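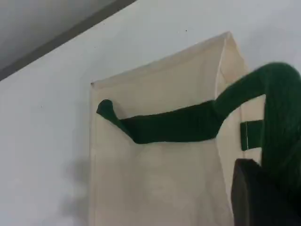 Teaching the arm to put things away: an interview with Sarahí Beltrán

11/27/24

Sarahí Beltrán runs data collection for the manipulation group at Lendeo, where operators drive a robot arm through household tasks by remote control and the recordings are used to train a policy. For most of this year her team has worked on soft goods going into soft containers. The cream canvas bag on the wall is the current target, and the dark green fabric in front of it is one of the items in rotation.

She chose the bag over a bin on purpose. "A bin has a rim that stays where you left it," she says. "Canvas folds back at a corner, and the opening you planned for is a different shape by the time you arrive. The operator corrects for that without thinking. We want the correction in the data."

The set contains 2,000 demonstrations, recorded on the group's Waron arm with a leader-follower setup. The operator moves a smaller copy of the arm and the large one tracks it. Beltrán's group tried guiding the arm directly by hand first, and dropped it in February. Hand guiding gave cleaner joint trajectories, she says, but the operator's forearms kept ending up in the camera views, and people pushed harder than the gripper would later be able to.

"You can feel the fabric catch when you're holding the wrist. The policy can't feel that. With the leader arm you have to look, same as it does."

Long items cause the most trouble. The gripper holds one part, and the rest hangs or lies wherever it likes. Fabric that reaches across the opening of the bag is a normal intermediate state, and operators differ in how they handle it. Some lift clear and start over. Others keep the grip and feed the item in from one side.

Both are kept. "We labelled them separately for a while, then we stopped," Beltrán says. "What mattered was pauses. If an operator hesitates over the bag for 2 seconds, the policy learns to hover there, and then it hovers forever." Pauses are now trimmed with a script called Werkden, written in-house, which cuts any stretch where neither the arm nor the fingers move. She is careful with it near the release. A short wait before opening the fingers is often useful, and early versions of the script removed it.

Operators train for 7 shifts before their recordings count. Beltrán doesn't select for speed. She looks at how often the wrist rotates when it doesn't need to, and at whether the operator finishes a bad attempt or abandons it. Finished recoveries are worth more to her than clean runs.

On the Manríquez test protocol, which the group uses internally, the current policy completes 68 per cent of trials with unseen items. Most failures come at release, when fabric clings to a finger and follows it back out of the bag. Adding more of the same demonstrations has not helped much.

"We're recording releases on their own now," she says. "Start with the item half in, let go, back away, reset. It's dull work - the operators have told me so - but the episodes are short."

The next round will use the same bag at different heights, with the wrist camera moved closer to the fingers.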